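Plestari 4.2: sleep fix for older laptops

Release 4.2 of the Plestari boot loader went out on Sun 14 April. It corrects a fault in the power table that left some older laptops with a black screen after waking from sleep. The fault was tracked as ticket 809 and was narrowed down by Dušan Šindelář, who compared logs from two Brurerer models.

Before updating, back up the boot partition and check that it has at least 50 MB free. The installer stops if it finds less – it does not clean up old files on its own.

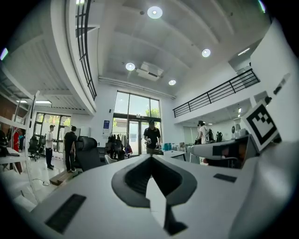 Users who added the sleep patch by hand should remove it first, as loading both will cause a restart loop. Support for encrypted drives is planned for May.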